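Plerkside food walk adds evening route

28 February 2019

A walking tour of the old market streets in Plerkside will run in the evening as well as the morning starting next week, the operator said.

Draltine Walks has led visitors through the neighborhood on foot since 2014. Its morning tour starts at the fish market and ends before lunch. The evening route will cover different ground, starting at the ferry landing on Dinu Street and finishing at the night stalls behind the clock tower. Groups will be limited to 13 people.

Yhon Apaza, who runs the company, said guests had been asking for a later start for a long time. Many of them arrive on the afternoon ferry and leave again the next day, so they miss the morning walk.

"They get in at four, they drop their bags and they're hungry," Apaza said. "Until now we had to tell them to come back at eight in the morning, and by then half of them were packing."

The new tour makes eight stops. They include a noodle shop that has been in the same family for three generations, a bakery known for its sesame buns, and a tea seller who roasts in the back of the store. Guests will also walk through the courtyard of the old rice traders' hall, which reopened in January after repairs to its roof.

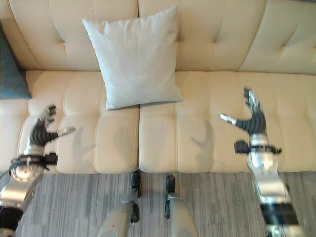
The price is 460 pesos per person and covers all food and tea. Beer and other drinks are extra. Children under six can join free if they share a plate with an adult. Vegetarian guests should say so when they book, as two of the stalls cook mostly with pork and will need to prepare something else.

The walk takes three hours at an easy pace. Most of it is flat, but there are steps up to the clock tower and the paving on Dinu Street is uneven. Strollers are not recommended. The tour goes ahead in light rain and is called off only when the ferry stops running, in which case guests can change their date or get their money back.

Stall owners on the route have agreed to hold tables for the groups. Several of them used to close early outside the holiday season and will now stay open later on tour nights.

Bookings can be made at the Draltine desk inside the ferry terminal or at the front desk of the Bradance guesthouse. The morning tour keeps its current time and price. Apaza said a third route, through the gardens on the north side of the river, is being planned but has no start date yet.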